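谁来收拾收拾屋子的人

整理收纳成了一门生意，教材、证书、会员和盒子都有了。住进去的人是不是更轻松，还没有人说得清

2025年3月19日

课是在Plorport一家旧罐头厂的二楼上的。电梯坏着，学员们拎着自带的纸箱爬楼梯，箱子里按通知要求装着“一类您始终无法处理的物品”。我前面的女士带的是数据线，后面的先生带的是他母亲的毛线，还有一位带了一整箱没拆封的收纳盒，打开的时候，好几个人笑出了声，她自己没有笑。

课程叫Morelli居家秩序法初阶，上两天，学费645镑，午餐自理。结业时每人领到一张硬卡纸印的证书，凭它可以报中阶。中阶之后有高阶，高阶之后有导师班，导师班的价钱要面谈。我在报名表的“学习目的”一栏写了“采访”，工作人员看了一眼，建议我改成“自我成长”，说系统里没有前面那个选项。

我对整理这件事没有成见。我家不算乱，也不算整齐，找剪刀通常要找一会儿。让我起疑的是另一件事：这几年身边请过整理师、买过课、装过软件的朋友渐渐多起来，他们的家在照片里都很好看，可我去吃饭的时候，总有一扇门是不让开的。

第一天上午讲的是“物品的情绪重量”。讲师让我们闭上眼睛，回忆家里最沉的一样东西。我想到的是洗衣机。轮到分享时我说了，讲师点点头，说很多人都会先用幽默来抵抗。

抵抗这个词后来出现得很频繁。嫌价钱贵，是抵抗；问为什么要先把全部衣服倒在床上再一件件挂回去，是抵抗；有位学员说她丈夫根本不愿意动他的工具间，讲师说，那是他的抵抗，也可能是你的。一套方法一旦备好了这样的词，就很难再从外面跟它讲道理。学不会是你抵抗，学会了又乱了，还是你抵抗，方法本身永远坐在裁判席上。

从一只抽屉开始

按Morelli讲义里的说法，一个家的混乱源自“没有归属的物”。每样东西都要有一个位置，每个位置只放一样东西。话说得漂亮，听着也无可反驳，可我回家试着拿厨房那只杂物抽屉做练习，不到半个钟头就卡住了。抽屉里有一卷快用完的胶带、几节不知道还有没有电的电池、一把开某扇门的钥匙、外卖附赠的酱料包、蜡烛、一只螺丝。按规矩，胶带去“修补区”，电池去“能源区”，钥匙去“通行区”。我家没有这些区。为了把一只抽屉里的东西安顿好，我需要先建六个区。

讲义第二章末尾有一行小字，说分区所需的容器可以在Clindby的网站上选购，学员享有折扣。

Clindby是做收纳用品的，早年卖塑料周转箱给超市后场，后来把同样的箱子改成米白色，换了圆角，卖给家庭。我在它的门店里待过一个下午。门店的陈设很有意思：没有一个盒子是空着卖的，每一个里面都装着东西，装的是颜色相近的袜子、一般大小的柠檬、成捆的干意面。在一个叫“儿童秩序”的展位前，透明箱子里码着木头积木，全是原木色。我想起我外甥的玩具，其中没有一件是原木色的。

店员人很好，问我要解决什么问题。我说有一只抽屉。她领我看了抽屉分隔条，可以伸缩的，竹的和塑料的都有，又看了配套的标签机、标签纸，以及一种专门用来装标签机的盒子。我当时以为自己听错了，请她再说一遍。她又说了一遍，语气里没有一点开玩笑的意思。

把盒子装进盒子，这个行当大概从来没有觉得这里面有什么矛盾。整理课劝人少买，课后清单劝人多买，两件事印在同一本讲义里，隔着几页纸。我问过讲师怎么看，她回答得很快：“容器不是物品，容器是边界。”这句话后来被一位学员抄在了本子封面上。

我又去查了查边界的价钱。按讲义附录里的“基础配置”，一间普通厨房所需的分隔、转盘、密封罐和抽拉架加起来，比我那台冰箱还贵。附录没有给合计，得自己拿计算器按。

有人数过

整理业喜欢讲故事，不太喜欢讲数据，真要找数据，多半得去软件里找。

Ekar是一款家庭物品登记应用，用手机给家里的东西拍照，系统自动归类，到期提醒你“重新评估这件物品与您的关系”。我装上以后老老实实登记了厨房和书房，到第三个晚上，首页显示我拥有1,053件物品，背景由绿转橙，并弹出一句话：您的家正在超载。

我看着那个数字，头一个反应是羞愧，这必须承认。第二个反应才是去看它怎么算的。一盒图钉，它按颗算。一套餐具，它按把算。书架上一部分作三册的小说，算三件；邻座那本比三册加起来还厚的字典，算一件。茶叶袋它倒是没有数，大概是我没有把盒子打开来拍。

超载的标准是什么，应用里查不到。我写信去问客服，收到的答复说，阈值由“行为模型”得出，并因人而异。我又问，那么我这个人的阈值是多少。客服说，升级到高级会员后可以查看。

这类数字的好处在于，它看起来像体检报告。一个人在自己家里走来走去好多年，没有觉得哪里不对，忽然有个圆圈变成橙色，他就开始觉得不对了。血压高低好歹和病有关系，图钉多寡和什么有关系，没有人说过。我把图钉那一条删掉以后，首页的颜色退回了一点，我居然松了口气，随即对自己这口气感到恼火。

Ekar还有一项“30天挑战”：第一天扔一件，第二天扔两件，依此类推，扔到最后一天。规则写得明白，就是没写扔到哪里去。我认识一对夫妻参加过，前十天像过节，中间十天开始吵架，最后几天为了凑数，把没过期的调料和还能写的圆珠笔都算了进去。他们完成了挑战，收到一枚电子徽章，隔周又去买了一盒圆珠笔。

Shenoy的异议

Geetha Shenoy做了多年上门家政，后来改行当整理师，再后来不当了。她现在在Plorport的码头边上管一家二手家具行，仓库里堆着的东西，用她的话说，“都是别人的心灵成长”。

我去找她的时候是下雨天，她正在跟一个送货的人争论一张桌子缺的那条腿应该由谁负责。等桌子的事有了着落，她才坐下来，给我倒了茶，也没有问我要不要糖。

“他们教你先把东西全倒出来，”她说，“我做家政的时候，谁要是敢让我这么干，我当天就走。你把一个有小孩的人家的衣柜全倒在床上，下午三点钟孩子放学，六点钟要吃饭，十点钟要睡觉，床上还堆着衣服，你说她睡哪儿？”

我说讲师建议孩子可以送到亲戚家。

“亲戚。”她把这个词重复了一遍，就没有再说下去。

她当整理师的那段时间，客户大致有一个共同点：都很累。有的人家里确实多了东西，更多的人家里缺的是时间。一位带双胞胎的护士请她来整理玄关，她看了一圈，觉得玄关没有什么可整理的，鞋子都在鞋该在的地方，只是门口那块地太小，而那位护士每天回家时两只手都占着。Shenoy替她在墙上钉了一排钩子，收了钉钩子的钱，没有收咨询费。总部为这件事找她谈过话，说她“降低了服务的感知价值”。

“我也不是说整理没用。”她又补了一句，“东西放得顺手，当然有用，我妈那一辈人都知道。可我妈没有因此觉得自己高人一等，她只是想快点把饭做完。”

这话和我原先准备写的不太一样。我去之前想好了要听她痛骂这一行，她骂是骂了，骂得也尽兴，可说到具体的活儿时，她比课上的讲师讲究得多。她说炒菜的铲子要在右手够得着的地方，左撇子就在左手；药不能放得让老人弯腰；换季的被子放高处可以，但高处不能放任何急着要用的东西。她说这些时一边说一边比画，好像厨房就在面前。没有一条需要上课，也没有一条能印成证书。

我问她，那么她的客户里有没有人是真的被东西压垮的。她想了很久。有，她说，有过几户，进门要侧着身子走，窗户打不开，人睡在沙发的一角。“那种情况你要叫的是医生，或者社工，反正不是我。可广告里用的就是这种人家的照片，卖给的是你这种抽屉有点乱的人。”

这是我在整个采访里听到的最要紧的一句。囤积作为一种病症，自有一套严肃的诊断和治疗，病人和家属都很苦。一门消费生意把它的影子借过来，投在每一户普通人家的墙上，让人看见自己家的一摞旧杂志就心里发慌。借的时候没有打过招呼，也没有付过钱。

好看的与顺手的

五月份我又去了一趟罐头厂，旁听他们的学员交流会。会上展示了一批“整理前”和“整理后”的对照，看多了会注意到一个规律：整理前的照片多半是晚上拍的，开着顶灯，整理后的一律在白天，窗帘拉开。有一组甚至换了桌布。我坐在那里想，光是把窗帘拉开这一项，效果恐怕就占去一半。

还有一个规律更难说出口。整理后的厨房里看不见正在用的东西。砧板收起来了，油瓶收起来了，抹布不知道去了哪里，台面上留一只柠檬，或者一盆罗勒。谁要在这样的厨房里炒一盘菜，得先开四扇柜门。学员们鼓掌的时候，我在算洗一只锅要走几步。

交流会上有位退休的中学教师，做完了初阶和中阶，讲到一半忽然停下来，说她想念她原来的灶台。她说以前盐罐就在火边上，罐口结着一圈盐壳，手一伸就到；如今盐装在统一的密封罐里，和糖、小苏打、土豆淀粉排成一行，标签朝外，她有一回往汤里放了糖。底下的人笑了，讲师也笑，说这说明标签的字号可以再大一点。

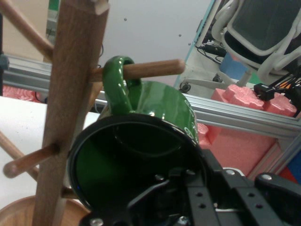 判断一种收纳值不值得，我后来用的是一条很笨的标准：把东西放回去要花几个动作。盒子里套着盒子的，要开盖、抽出、放入、合盖、推回；带标签的，还得先读一遍。按这条标准，最经得起考验的往往是些老式的、没有人替它写讲义的家什。杯架就是一例，一根方木柱，旁边伸出一截圆头的木栓，绿釉马克杯的把手往上一套，杯子就有了去处，哪怕杯身还侧歪着，杯口斜斜地敞着，也不妨碍它是挂着的。它不要求杯子成套，杯身上有没有白色的印花都一样。Clindby的目录里也有杯架，归在“怀旧”一栏，价格不高，页面很靠后。我猜原因很简单，它卖出去一个就是一个，后面跟不了配件。

笨标准当然也有它的毛病。照着它走到底，所有的东西都该摊在台面上，因为放在台面上只要一个动作。我有一阵子就是这么过的，结果是吃饭的时候没有地方摆碗。可见顺手也有限度，一个人的顺手还可能是另一个人的碍事。合住的人为这种事吵起来，吵的往往是谁在这个家里说了算，跟盒子没有多大关系。整理课把它讲成技术问题，教你怎么“温和地引导伴侣进入秩序”，我读到这一节时很想知道，伴侣们有没有读过同一本讲义。

说到底，在课堂上被反复省略掉的正是这个：活儿是谁干的。我参加的那期初阶班，一屋子人里男士只有那位带毛线来的先生，他来是为了处理亡母的遗物。其余的女士们带着各自家庭的数据线、童装、保鲜盒和丈夫的旧杂志，花钱学习如何更高效地承担一份本来就不该由她们独自承担的活儿。讲义里称她们为“家庭秩序的首席设计师”。Shenoy看到这个头衔时笑得呛了茶，她说她做家政那会儿也换过好几次头衔，工资单上的数目一次也没有跟着换。

Morelli方面给了我一份书面答复，内容大意是，秩序法已帮助许多家庭重拾喜悦，学员的满意度很高。我追问满意度是什么时候测的，回信说是在结业当天下午。结业当天下午我也填过那张表，就在发证书之前，交了表才能领证书。我给的是四颗星，扣的那一颗因为电梯。我没有见过任何一份隔了一年再去敲门的调查。我自己按通讯录联系过几位同学，愿意聊的不多，聊了的说法也各式各样：有人说衣柜至今保持得很好，厨房早就放弃了；有人说盒子都还在，里面装的已经和标签对不上；带数据线来的那位女士说，她把线全扔了，后来发现其中一根是给父亲的助听器充电用的，重买花了不少工夫。

那位带了一整箱没拆封收纳盒的女士，我没有联系上。上课的第二天她没有来，箱子留在教室后面靠墙的地方，工作人员说会替她保管。

不能说这两天全无收获。带毛线来的先生在最后一节课上把他母亲的毛线按颜色分成了几堆，分到一半，从一团灰毛线里拆出了两根织针，针上还有织了一截的袖口。讲师走过去，轻声问他，这件东西是否仍然带给他喜悦。他说不知道，他说他不会织毛衣。然后他把毛线重新装回箱子，没有按颜色，把织针插在最上面，盖上盖子。按照评分表，他那一天的练习是没有完成的，讲师还是把证书给了他，这一点我要替她记上一笔。

我后来在Shenoy的仓库里买了一只旧五斗柜。她不肯替我送，说那条路不好停车，叫我自己找人搬。柜子最底下一层拉不严，得抬一下再推。我把胶带、电池、钥匙、蜡烛和那只螺丝都倒了进去，酱料包扔了，已经过期。Ekar在登记五斗柜时问我是否要为每一层建立分类，我点了“稍后”。它隔几天问一次，我隔几天点一次。

至于那把钥匙开的是哪扇门，我还没有找到。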